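# Esent (handoff method)

*Page last touched Friday, March 8, 2019. I wrote most of it, so blame me for the chattiness.*

**Esent** is a way of training a two-armed robot to put small, flat, slippery things where they belong, using recorded human driving plus a second pass of corrections. It grew out of the Manzano project, and I've been working on it long enough that I have opinions. The usual test is phones and phone stands, with a bit of kitchen stuff left on the table to get in the way.

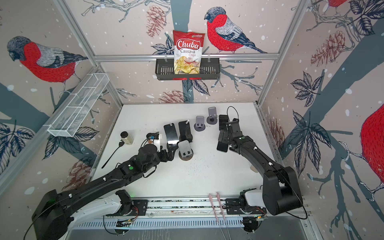
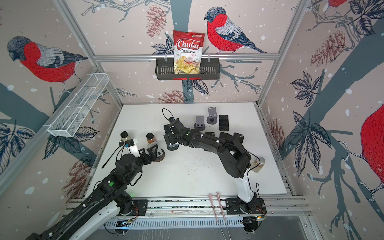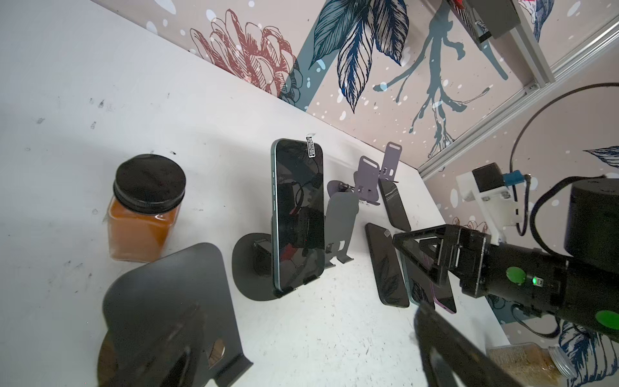
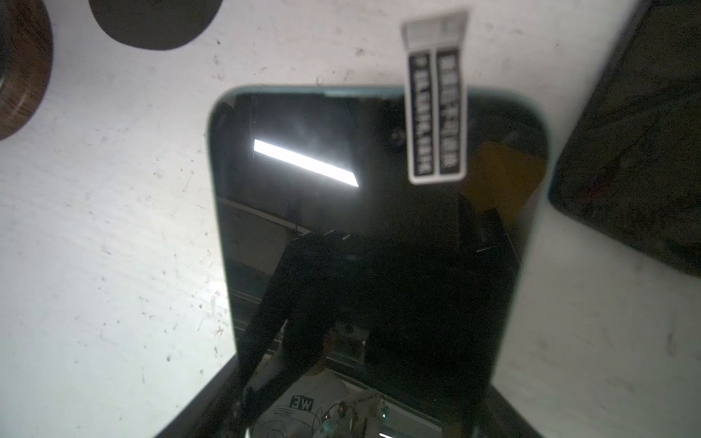 The basic idea behind Esent is that a long job gets cut at its handoffs, meaning the moments when an object stops being held up by one thing and starts being held up by another (table to gripper, gripper to stand, one gripper to the other). Older methods cut the job by time, every so many seconds, and that always bugged me, because a second spent drifting through the air is worth so much less than a second spent getting a finger under an edge. A phone is a great object for this. It's thin, it's smooth, and when it's lying flat there's hardly anything to grab. Look at the last of the four pictures, where the black gripper finger is under the phone and the dark glass is full of reflections, including a ceiling light and the arm itself. A wrist camera gets views like that all the time, and a policy that learns to follow bright shapes on the screen will happily follow a ceiling light! Cutting at the handoffs means the training leans hardest on those few moments, when the touch matters and the view is at its worst.

## Where the name comes from

Esent was a folder name. The first batch of recordings needed to be saved somewhere and that's what got typed. There was a short push to call it something more dignified, and it fizzled out. You'll also see "Esent-2" in older notes, which is the same method with two cameras per arm. Ignore the number, we dropped it.

## How it works

A person drives both arms through the whole task while everything gets recorded: joint angles, gripper opening, and the video from the fixed view and the wrists. Then a small program called Wuler goes through the recording and marks the likely handoffs. It mostly watches gripper opening and motor current, and it's pretty dumb, but dumb in a predictable way, so fixing its marks by hand is quick.

Each stretch between marks becomes a segment. There are 4 kinds:

- **Reach**, from free air to the first touch
- **Take**, from first touch until the object is held
- **Carry**, while it's held
- **Give**, from the first touch with the new support until the fingers let go

The policy is one network for all of them (people always assume it's four separate ones). The segment kind goes in as an extra input, and the network also has to guess when the current segment is over. During training, take and give segments get sampled 4 times as often as the other two. I tried fancier weightings for most of a month and they all came out within noise of the plain one, so the plain one stayed.

After that comes the correction pass. The robot runs on its own, the driver sits there with a hand near the controls, and whenever things go sideways the driver takes over until the next handoff is done. Only the taken-over part is kept. I like this part of the method best and it's also the most tiring thing I do at work.

## The table

The phone setup has a white tabletop with patterned walls on three sides. The pattern we use has bullfinches, pinecones and branches all over it, and it gives the fixed camera plenty to latch onto, though it also gives the network plenty of junk to memorize. Stands of different shapes go in the middle. Small glass jars get moved between runs and belong to the clutter, as do the tongs when they're on the table. The rule for clutter is that it may be bumped but never picked up.

Crumbs are allowed. Wiping the table before every run made our early scores look nicer and the later ones look terrible, and it took me an embarrassingly long time to connect those two facts.

## Results

The main set has 214 recorded runs. Trained on those alone, the network handles carry segments well, reach segments nearly as well, and then loses most of its failures in take, usually by pushing a flat phone along the table instead of getting under it. The correction pass helps take the most. Give improves too, but less, and a shallow lip on a stand still causes trouble: the bottom of the phone touches the lip, the network decides the segment is over, the fingers open, and down it goes.

We compared against Zetanen, the time-cut method used earlier in the same project, with the same recordings and the same network size. Esent was better on take and give. Zetanen was a hair smoother on carry, and I still can't explain that one. My guess is that its evenly spaced chunks average out some of the driver's wobble, but it's only a guess and I haven't run the test that would settle it.

## Known problems

*Bad marks.* Wuler misses handoffs where the gripper barely moves, like when a finger slides under a phone without closing. Those need to be added by hand, and tired people skip them.

*Reflections.* Still a headache! Dropping the wrist view at random during training helps a bit, and so does changing the room lights between recording sessions. Covering the screens with matte film would help a lot, but then we'd be solving a different problem, and I've argued against it every time it comes up.

*Two phones touching.* If one phone rests on another, the network can't seem to decide which edge is which. The scores above leave these cases out. I think that's fair as long as it's said out loud, so I'm saying it.

*Driver style.* One driver's takes are quick and shallow, another's are slow and go way under. Mixed together, the network sometimes starts one and finishes the other. Adding a driver label fixed it on the recordings and did nothing for the corrections.

## Mix-ups with similar methods

Esent isn't a planner. Something else has to say which phone goes to which stand, and on our table that's a plain list loaded before the run. It also doesn't estimate object pose anywhere, which surprises people who come over from bin picking. If you want pose, you can bolt it on as another input. I did that once and the gain was too small to keep the extra code around.

## Still to do

The April recordings are supposed to cover the stacked phones and at least one stand with a deeper lip. I'd also like to redo the Zetanen comparison with a driver who has never used either method, and rewrite the current threshold in Wuler, which is set by hand right now and drifts whenever a gripper gets its fingers replaced.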